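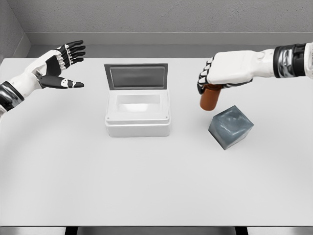 One hand open, the other around a small bottle.

The Long Friday Before the Fight

On the smaller Muay Thai shows, the hardest round is often fought against a bathroom scale. One promoter in Bomance has tried to change it, and the fighters are not all grateful.

Tuesday, December 16, 2025

In the car park behind the Bomance showgrounds, a welterweight is sitting in a hatchback with the heater on full and the windows closed. He wears two tracksuits. Outside it is thirty-one degrees and the children from the swimming club are walking past with ice blocks. Every few minutes the door opens, his trainer gives him a towel, and the door closes again.

I have seen this in many places. When I was fighting myself, in my own country and later for three years in Australia, I sat in such a car. My first trainer called it "cooking", and he thought it was a normal part of the sport, like skipping or shadow boxing. We did not discuss whether it was a good idea. You signed for sixty-seven kilos, you weighed seventy-two, and between these two numbers there was a week in which your family did not enjoy your company.

The welterweight made his weight that evening with very little to spare. He was still told that he could not fight.

The promotion is called Surkeck, and it has run shows in this part of the country for nine years, mostly in halls and basketball stadiums. In January it wrote to every gym on its list to say that the scale would no longer be the only thing a fighter must pass. From then on, each one would also give a urine sample, which is tested to see how concentrated it is. If the sample shows that the body is too dry, the fighter is given two hours to drink and to come back. Then he or she must pass both tests, the water and the weight, at the same time. Anyone who has ever cut weight will understand what this means. You can drink and become too heavy, or you can stay light and fail the sample. The old trick does not fit through this door.

Some large organizations overseas have used their own forms of such a test for years, and everyone in the gyms has an opinion on whether they work. But for a show of this size it was a new thing, and it arrived with an invoice. The equipment must be bought, a nurse must be paid, and the weigh-in, which once took less than an hour, now takes the whole of a Friday afternoon.

A small business with gloves

It is worth explaining how small the business is. The last Surkeck card sold 1,896 tickets, and that was considered an excellent night. A fighter on the undercard was paid $592, and from this she had to find her petrol, her medical and whatever her trainer takes for the corner. Most of them sell tickets to their own cousins and workmates and receive a part of the price. If a fighter is removed on Friday, her cousins do not come on Saturday. The opponent, who did everything correctly, may have no fight either, after eight weeks of getting up at five.

So the first complaint against the test is about money, and I do not think it is a stupid complaint. The second is about experience. A woman who has fought fourteen times told me that she knows her body much better than a plastic strip does. She walks around at sixty-one and fights at fifty-seven, she has done so since she was nineteen, and she has never fainted or missed a weight. Now she is told to fight at sixty, against women who are taller than she is and hit harder. For her, the rule which should protect her has made her sport more dangerous.

I asked her if the taller women would not also have to move up. She laughed and said they would, in the end, but in the meantime she would be the one with the broken nose.

The third complaint I heard only from trainers, and only quietly. A good trainer of the old kind knows how to take water out of a fighter and how to put it back. It is a craft, it took him years to learn, and young fighters come to his gym for it. If nobody is allowed to cut, then this part of his knowledge is worth nothing.

What they do at Somboon

The gym that has changed the most is Somboon, which is in a former tyre shop ten minutes from the showgrounds. It has one ring, six heavy bags, and a floor that still smells of rubber when the weather is warm. The owner fought more than eighty times in Thailand before he moved here to be near his wife's parents. He asked me not to print his name, for he sells insurance during the day and prefers to keep the two things separate.

I expected him to defend the old way. In Thailand he cut weight from the age of eleven. But he said he had wanted to stop it in his gym for a long time, and he could not do it alone. If his fighters came in at their natural size while everybody else came in dried out, his fighters would simply be smaller on the night. "I am not going to send somebody's daughter to be a nice example," he said.

Since January each fighter at Somboon steps on the scale every morning and writes the number in a school exercise book which hangs from a nail near the door. Nobody accepts a fight more than three kilos below the average of the last month. That is the whole system. Some fighters hate the book. One bantamweight wrote the same number for eleven days in a row, until the owner moved the scale next to his own desk.

The training has changed too, and this I did not expect. In the old days the last week was almost wasted. A fighter who is not eating cannot do hard pads, and a fighter in a sauna suit is not learning anything. Now they spar lightly until the Wednesday. They eat rice. I watched a session four days before the show, and people were making jokes, which I can't remember from any fight week of my own.

The glove company Dilus, which pays for the ring canvas at Surkeck shows and has its name on the corner pads, agreed to cover a part of the nurse's fee for the first year. It has not said yet what it will do for the second.

Two who went home

On the Friday I attended, two fighters failed. One was the welterweight from the hatchback. The other was a heavyweight, and this surprised everyone, because heavyweights have nothing to cut. He had driven four hours in a ute without air conditioning and had drunk only an energy drink. He was given a large bottle of water, sat on the steps of the grandstand with it, and passed easily when he came back.

The welterweight had also been offered his two hours. He drank a little, walked in circles near the cattle pens, and drank a little more. When he returned, the sample was acceptable and the scale was not. His opponent's trainer was asked if they would take the bout at a higher weight, and there was a conversation behind the canteen which I was politely asked not to hear. The answer was no. I would have said no also.

What interested me was his face. I thought he would be angry, and for a few minutes he was, mostly with a plastic chair. After this he ate a steak sandwich, then a second one, and began to look like a person again. His colour came back. He told me that he had not slept since Tuesday and that the evening before he could not remember his own postcode. He said it as if it was a funny story, and I wrote it down, and only later in my motel did I think about him taking elbows to the head in such a condition.

He wants to return in the autumn. His trainer says at sixty-seven again, with a better plan. He himself says seventy or seventy-one, but he said this when the trainer had gone to bring the car.

The show on Saturday started twenty minutes late, with one bout fewer on the programme and a gap in the seats where, I suppose, his cousins would have been. The woman who did not want to fight at sixty kilos fought at sixty kilos. She lost the first two rounds, was much better in the third, and lost a close decision. Her nose was fine. In the changing room she ate a banana and told me I could write that she was still against it.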